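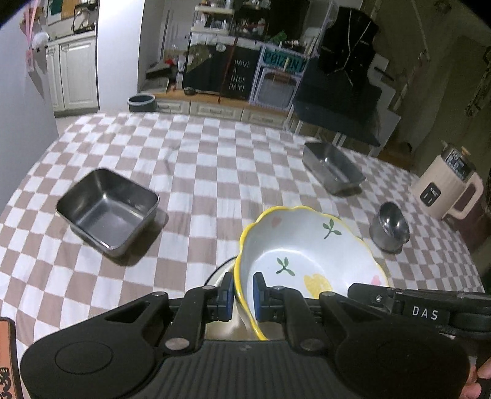 Flirel 11 -- grasp planning for kitchens and other awkward places

I wrote the first version of Flirel because I was fed up with planners that were brilliant with cardboard boxes and hopeless with crockery. Give them a bowl with a thin rim and they'd go for the middle every time! Flirel looks for edges first, works out how the jaws should come in, and hands your controller a path it can follow.

It learns from demonstrations made with a hand-held gripper, so you can teach it at your own table. The starter set, Beladach, comes with 2,692 of them (I was aiming for 3,000 and then threw out the ones I didn't like). Shiny steel pans still give the depth side a hard time, so there's a setting called "reflective" that leans more on colour -- do switch it on if you work around metal.

What you get: the planner, the replay viewer, the Beladach set and a year of updates. It runs on Linux, and the viewer runs on Windows too. There's a plug-in for Panagiotou controllers, and the Binstead one is in testing.

A single-seat licence is £65. Support is me, by email, and I answer everything on a Tuesday, so send your log file along with the question if you can.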